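4.2 Resting time and sauce thickness

Second round of lemon sauce trials, run after the breading results in 4.1. Same kitchen, same pan, same burner. Only two things changed between batches: when the butter went in and how long the sauce sat before serving. Borbély cooked, Nikolovski timed, Aguirre kept the tasting sheets.

Base recipe as in Section 3. Stock, lemon juice, capers, white wine left out this time (the Brisham tasters asked for no alcohol and we wanted one recipe for both sites). Stock was made in one pot the day before and split cold, so batch to batch differences in salt should be small. We did not re-check salt after the split. Should have.

Butter early means whisked in while the sauce still simmered. Butter late means pan off the heat first, then whisked in cold, a piece at a time. Each version was served at 3 resting times: straight away, short rest, long rest. Long rest was the one home cooks told us they really use, because the rice is never ready. See the Kiduvness survey notes, 300 replies, Section 2.

Late butter won on texture at every resting time. 48 of 73 tasters picked it over early butter when served straight away. Gap got smaller with the short rest. After the long rest both sauces had a skin and the comments turn to the skin, hardly anything about butter. "Like gravy at a banquet" was one. Stirring brought the late batch back, early batch stayed greasy on top no matter how hard we whisked.

Flavor is harder to call. Tasters who cook at home most nights marked the early version as more lemony. Borbély thinks this is just the longer simmer driving off water, so the juice tastes stronger, and she is probly right. Reducing the late version by the same amount before the butter goes in would settle it. Not done here, ran out of stock.

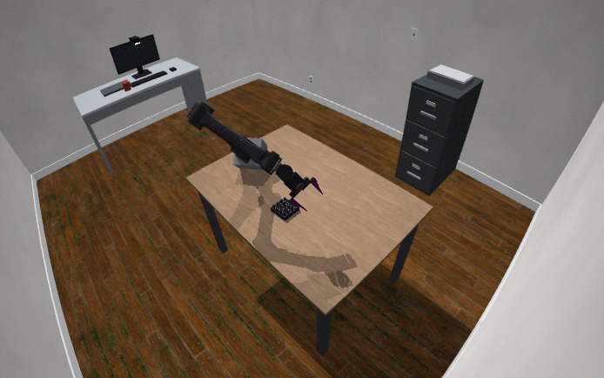
Figure 3. Simulated arm and table.

Capers made no difference to thickness that we could find. Rinsed or straight from the jar, same result on the spoon. They did change the salt scores, as anybody would expect, and for that reason the unrinsed batches are left out of the flavor comparison above. Mandagi wanted them kept in. We tried it both ways and the order of the sauces stayed the same, so the shorter table went in.

One problem with the Brisham sitting. Plates were warmed there and not at Kiduvness. A warm plate keeps the sauce loose for longer, so the short rest scores from the two sites should not be pooled, and in this section they are not. Straight away scores look alike at both. Kneževič suggests cold plates for all future rounds, Aguirre says no one at home warms a plate anyway. Agreed on cold.

Flour is the other loose end. The dredge leaves some in the pan and that flour thickens the sauce before any butter goes near it. We wiped the pan between the chicken and the sauce, which a home cook would never do, and lost the brown bits along with the flour. Tasters noticed. Several wrote "flat" or "needs something" for both versions. A repeat with the pan left alone is planned, with the dredge weighed before and after so we know what stayed behind.

For the recipe card we suggest: finish the sauce off the heat, add cold butter last, and if the meal has to wait then hold the sauce without the butter and whisk it in at the table. Mandagi tried that last step twice at home and was happy with with it. Two tries is not a trial, we list it as a suggestion only. Cream versions are treated in 4.3, where the skin problem mostly goes away but the lemon does too.

Last updated: 4/25/20

Contact: Boglárka Borbély, Kiduvness | © the authors | Back to top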